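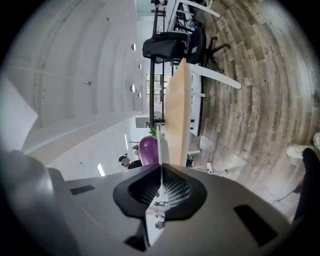
Back room, ceiling lights and the corner with the purple ball and the plant.

Home Notebook Rooms Stock Contact
Search this notebook Go
3 min read

17 March 2020

Fit-out notes, Gruvstead back room. Carrying on from the ceiling entry.

Spent the morning on lighting. The round recessed lights stay. I had written them down for replacement in August and I'm crossing that out. The holes are already cut, the trim rings are sound, and the ceiling paint is good right up to them. If we change to a bigger fitting we are into patching and repainting between the beams, and the beams show every roller mark. White on white is hard to match. The tin on the shelf is the Quaye flat white, which is not the same as what went up last time, so don't touch up with it.

The long strip lights toward the far wall are a different matter. They give a colder light than the recessed ones and the two don't mix well on the bench. I held a sheet of plain paper under each and the difference is easy to see. Plan is to order warmer tubes from Drirari and swap the lot in one go. Last time we did them one by one and ended up with mismatched tubes for six weeks. Old tubes go in the long carton by the back door. Do not put them in the regular trash.

Measured light on the bench with the borrowed meter. Almost 1,214 lux directly under the recessed lights, a good deal less by the wall. I didn't write the wall reading down at the time and I'm not going to guess it. Repeat with the blinds closed.

Floor plan. Moved things on paper only so far. The bench comes out from the wall by two feet so a person can get behind it without turning sideways. The Lenano shelving goes on the short wall where the coat hooks are now. Hooks move to the door side. I checked the wall there with a small nail and hit solid backing at hook height, so no anchors needed.

Exercise ball. It stays, people use it as a seat. It needs a ring or a low stand under it. The floor falls slightly toward the door and a ball will find that out. A loop of old garden hose taped end to end would do for now. Also needs air. The pump is in the drawer with the tape measures, but the needle is missing and the one in the bike kit is the wrong size.

Plant. Keep it on that side of the room. Water when the top of the soil is dry to the first knuckle, and tip out whatever collects in the saucer. The last one was drowned by three of us watering it on the same day. There is now a card on the shelf to initial.

Sprinkler clearance. Whatever goes on top of the new shelving has to stay well below the ceiling. I am marking a line on the wall in pencil once the shelves are in, and nothing gets stacked above it, including empty boxes. Need to look up the required distance in the building handbook before drawing the line.

Sound. The room rings a bit when it's this bare of soft things. Clapped in the middle and again by the bench, and it is worse in the middle. Could hang the leftover felt panels on the short wall above the shelves. There are four of them, enough for a trial. Hang them on picture wire first, no glue.

To order: tubes, pump needle, picture wire, shelf brackets for the Lenano unit (the long ones, check the packing slip against the old order).

Still open: whether the bench gets its own switch. The run from the existing switch is short, but it crosses a beam and I would want the electrician to look at it before we commit. Left a message.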